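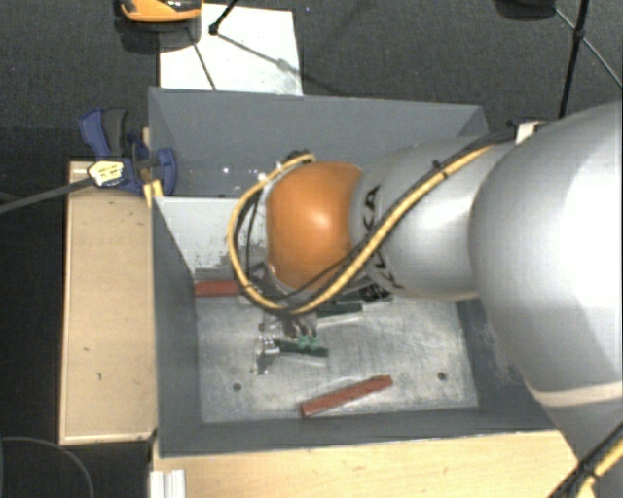

审稿人在第一轮意见里写道,斜壁料箱到底比直壁料箱好在哪里,文中始终没有讲清楚,读者只看到作者偏爱它。这句话我读了好几遍,脸有点热,因为说得对!初稿里我确实把“好用”两个字写了太多次,却没有交代是谁觉得好用、拿什么东西的时候好用。这一节就老老实实补上。

4.2 箱壁、箱底与取件的手感

先说箱子本身。图6中的灰色敞口方箱放在浅色木桌上,四壁往外张开,箱底是一块浅灰色的金属板,上面满是打着旋的划痕。我第一次做料箱比较的时候,满脑子都是容积和外形尺寸(目录上只印这些嘛),对划痕、漆面、壁与底相接的那一圈根本没上心。后来在Galtthorpe的工作间待久了,才慢慢明白,取小件的人手指头碰到的恰恰就是这些地方。

比较对象有两种,一种是这样的斜壁箱,另一种是Evon目录里常见的直壁箱。每只箱子装200个小件,有垫圈、短螺栓、塑料卡扣,还有几样形状古怪的边角料,混在一起倒进去,不摆、不抹平。参加者6人,都用惯用手取件,一次一个,取出来放到左手边的托盘里。取件顺序不作规定,我只请他们别挑着拿,手到哪儿就从哪儿拿。有人嘴上答应,手还是忍不住先拣大的,这个我拦不住,也就没有拦。

两种箱子合起来,记下来的取件一共1,663次,其中89次第一下没有捏住,需要再来一次。单看总数,这个比例不吓人,可是把失手的位置标到箱底草图上,一下子就有意思了:直壁箱的失手几乎都挤在墙根和四个角上,斜壁箱的则散得很开,中间有,边上也有,看不出哪里特别招麻烦。我最初以为是自己标错了,换了一张草图重新标了一遍,结果还是这样。

为什么会这样,我的理解很朴素。手伸进直壁箱的角落时,指节先碰到墙,指尖还差一点点才够到东西,人就得把手腕拧过来,拧过来以后又看不见自己在捏什么。斜壁给手背让出了一块地方,手可以顺着斜面滑下去,指尖和眼睛都能到。参加者大多讲不出这个道理,他们的说法是“那个箱子不跟我抢地方”,我觉得比我写得好。

不过斜壁也有它烦人的一面,初稿里我一笔带过,现在补回来。圆的、扁的小件会沿着斜面往下溜,全聚到壁和底相接的那条线上,薄垫圈尤其爱贴在那里,平平的一片,指甲都抠不起来。有两位参加者索性用指肚按住垫圈,往箱底中央拖一段再捏。这个动作在直壁箱里也出现过,但少得多。我没有把拖动单独算作失手,读者要是觉得应该算,那89次就偏少了,结论也要跟着软一些。

再说箱底。金属板光滑的时候,小件一碰就跑;用旧了,划痕多了,反倒老实一点。这是我的印象,手上没有数据。我们原本打算拿一只全新的箱子来对照,七月里订了货,送来的是另一种涂层,比不了,只好作罢。至于划痕是怎么来的,工作间里各有各的讲法,有人怪螺栓,有人怪清理时用的刮板,我都没有查证过。

清理这件事值得多写两句。每轮取完,箱子要清到见底,不然上一轮的碎屑混进来,下一轮的数就不干净了。起初用的是Gisler的软毛刷,扫平底很顺手,扫到斜壁下沿就卡毛,毛卡住了还得一根根往外揪(那几天我对刷子的感情很复杂)。后来换成一块叠起来的布,从斜壁上方往下抹,再沿着底边兜一圈,快多了。直壁箱用刷子用布都差不多,角上总要留一点灰,得拿手指包着布再去掏一下。

摆放高度也影响手感。箱子直接放在桌上,个子矮的参加者抬着肩膀才能越过箱沿,取到后半程就开始甩胳膊。我们试过把箱子往前倾一点,下面垫一条木楔,大家都说舒服,可是小件随即全跑到靠近身体的一侧,堆成一道坡,后面半个箱底白白空着。这样得来的失手位置没法跟平放时比,所以倾斜的那几轮没有计入上面的总数,记录单独存着,放在Flokico的共享目录里,想看的读者可以来信索取。

还有一个问题是审稿人没有提、我自己心里一直挂着的:颜色。灰箱子装银色的垫圈,光线一暗就分不清哪里是垫圈、哪里是箱底的反光。参加者里有人会先用手掌轻轻扫一下,听见响声再去捏。这种“听着找”的办法在两种箱子里都有人用,我原先的记录表上没有这一栏,等想到要记,已经过去了好几轮,只好在备注里零零碎碎写几笔。下一批记录表上我加了“先扫后取”一栏,紧挨着失手位置,方便对着看。

关于装件多少的影响,见4.3节,那里用的仍是同样的两种箱子,只是每轮先取走一半再开始记。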